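# 주방 마른 식재료, 봉지째 보관하고 정리하는 방법

밀가루, 콩, 파스타, 견과류처럼 상온에 두는 식재료를 봉지째 보관할 때의 순서를 정리했다. 밀폐용기를 새로 사지 않아도 되는 방법이다. 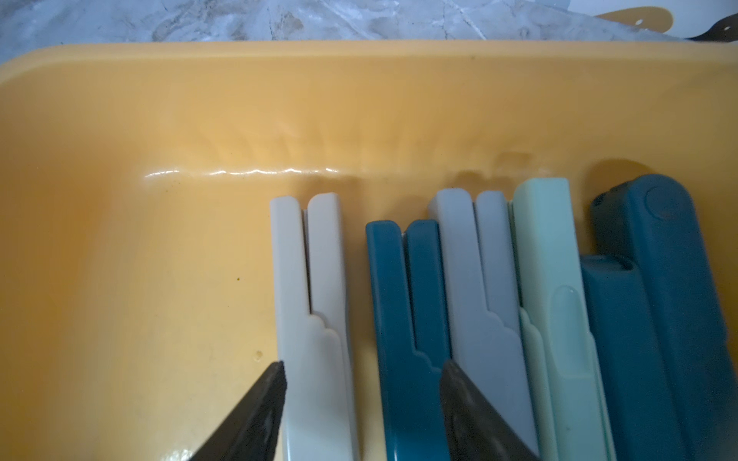
마른 식재료가 눅눅해지거나 벌레가 생기는 원인은 대부분 개봉한 봉지를 제대로 닫지 않은 데 있다. 고무줄은 금방 삭고, 테이프는 두세 번 떼면 가루가 묻어 붙지 않는다. 우리 집에서는 플라스틱 봉지 집게를 쓴다. 노란 트레이에 집게 다섯 개를 나란히 놓아 두면 봉지를 뜯은 자리에서 바로 집을 수 있고, 서랍을 뒤질 일이 없다. 트레이는 얕은 것이 좋다. 깊으면 집게 위에 다른 물건이 쌓인다.

## 준비물

- 봉지 집게 (입구가 넓은 봉지용과 좁은 봉지용)
- 유성펜과 마스킹테이프
- 얕은 트레이 또는 바구니
- 마른행주
- 식품용 건조제 (선택)

## 1. 전부 꺼내서 확인하기

찬장 한 칸씩 비운다. 한꺼번에 모두 꺼내면 조리대가 모자라고 중간에 저녁 준비 시간이 와 버린다. 꺼낸 봉지는 다음 순서로 본다.

1. 소비기한을 확인하고 지난 것은 따로 뺀다.
2. 봉지 바닥과 접힌 부분에 거미줄 같은 실이 있는지 본다. 화랑곡나방 애벌레의 흔적이다.
3. 견과류와 통곡물 가루는 냄새를 맡는다. 묵은 기름이나 크레용 냄새가 나면 버린다.
4. 같은 재료가 두 봉지 이상 열려 있으면 먼저 산 것을 앞에 둔다. 섞어 담지 않는다.

실이나 벌레가 보인 봉지는 비닐로 한 번 더 싸서 바로 집 밖으로 내보낸다. 옆에 있던 봉지도 하나씩 살펴야 한다. 애벌레는 얇은 비닐을 뚫고 들어간다.

## 2. 선반 닦기

부스러기를 먼저 청소기로 빨아들인다. 선반 핀 구멍과 모서리에 가루가 가장 많이 남는다. 그다음 따뜻한 물에 주방세제를 한 방울 풀어 닦고, 마른행주로 훔친 뒤 문을 열어 둔다. 나는 보통 아침에 닦고 점심을 먹은 뒤에 채운다. 덜 마른 선반에 종이 포장 밀가루를 올리면 바닥부터 젖는다.

## 3. 봉지 닫는 법

집게가 좋아도 접는 방법이 틀리면 공기가 들어간다.

1. 봉지를 세워 바닥을 가볍게 두드려 내용물을 내린다.
2. 내용물 바로 위를 손바닥으로 눌러 공기를 뺀다.
3. 입구를 2cm 폭으로 접고, 같은 폭으로 두 번 더 접는다.
4. 접힌 부분 한가운데를 집게로 문다. 봉지가 집게보다 넓으면 양쪽 모서리를 삼각형으로 먼저 접어 넣는다.
5. 거꾸로 들어 살짝 흔들어 본다. 가루가 새면 다시 접는다.

옆면에 주름이 있는 봉지는 주름을 안쪽으로 밀어 넣어 납작하게 만든 다음 접는다. 커피 봉지처럼 두꺼운 재질은 손톱으로 접는 선을 한 번 눌러 주면 잘 벌어지지 않는다.

## 4. 라벨 붙이기

마스킹테이프에 재료 이름과 개봉한 달만 적는다. 예를 들면 ‘강력분 / 6월’이다. 날짜까지 적어 봤지만 들여다본 적이 없어서 그만두었다. 테이프는 봉지 앞면 아래쪽에 붙인다. 위쪽에 붙이면 봉지가 줄어들어 접을 때 라벨이 안으로 말려 들어간다.

조리법이 인쇄된 봉지는 그 면이 뒤로 가게 두고, 짧은 것은 라벨에 같이 옮겨 적는다. 파스타는 삶는 시간만 적으면 충분하다.

## 5. 자리 정하기

| 재료 | 위치 | 비고 |
|---|---|---|
| 밀가루, 부침가루 | 아래 칸, 세워서 | 여름에는 냉장 |
| 마른 콩, 잡곡 | 가운데 칸 | 햇빛 없는 곳 |
| 파스타, 소면 | 가운데 칸, 눕혀서 | 긴 면은 두 겹까지만 |
| 견과류, 들깨가루 | 냉동실 | 소분해서 |
| 김, 미역, 다시마 | 위 칸 | 건조제 함께 |

가스레인지 바로 위 칸은 비우거나 그릇을 넣는다. 요리할 때마다 열과 김이 올라와 어떤 식재료에도 맞지 않는다. 싱크대 아래도 습기 때문에 피한다.

봉지를 눕혀 쌓으면 아래 것을 잊게 된다. 바구니에 책처럼 세워 꽂고 라벨이 보이게 한다. 바구니가 반쯤 비면 봉지가 쓰러지므로 그때는 작은 바구니로 바꾸거나 책꽂이용 칸막이를 세운다.

## 냉장·냉동 보관할 때

냉동실에서 꺼낸 봉지는 바로 열지 않는다. 차가운 가루에 더운 공기가 닿으면 물방울이 맺히고 덩어리가 진다. 쓸 만큼만 빨리 덜고 곧바로 다시 넣거나, 닫은 채로 실온에 두었다가 연다. 냉장고에 넣는 밀가루는 김치 냄새가 배기 쉬우니 집게로 닫은 뒤 지퍼백에 한 번 더 넣는다.

## 집게 관리

가루가 낀 집게는 잘 물리지 않는다. 미지근한 물에 담갔다가 헌 칫솔로 이음매를 문지르고, 벌린 채로 말린다. 식기세척기는 제품마다 다르니 포장의 표시를 확인한다. 물리는 힘이 약해진 집게는 과자 봉지처럼 금방 비울 것에 쓰고, 가루류에는 쓰지 않는다.

## 자주 생기는 문제

**설탕이 굳었다.** 습기를 먹었다가 마른 것이다. 흰설탕은 봉지째 두드려 부수면 되고, 흑설탕은 식빵 한 조각을 같이 넣어 하룻밤 두면 풀린다. 빵은 다음 날 꺼낸다.

**소금이 축축하다.** 마른 팬에 약한 불로 볶아 식힌 뒤 담는다.

**정리해도 나방이 다시 보인다.** 선반 핀 구멍, 문 경첩 주변, 쌀통 뚜껑 안쪽을 확인한다. 반려동물 사료와 새 모이도 흔한 출처다.

**집게가 늘 모자란다.** 빈 봉지를 버릴 때 집게까지 함께 버린 경우가 많다. 봉지가 비면 집게부터 트레이에 돌려놓고 봉지를 버린다.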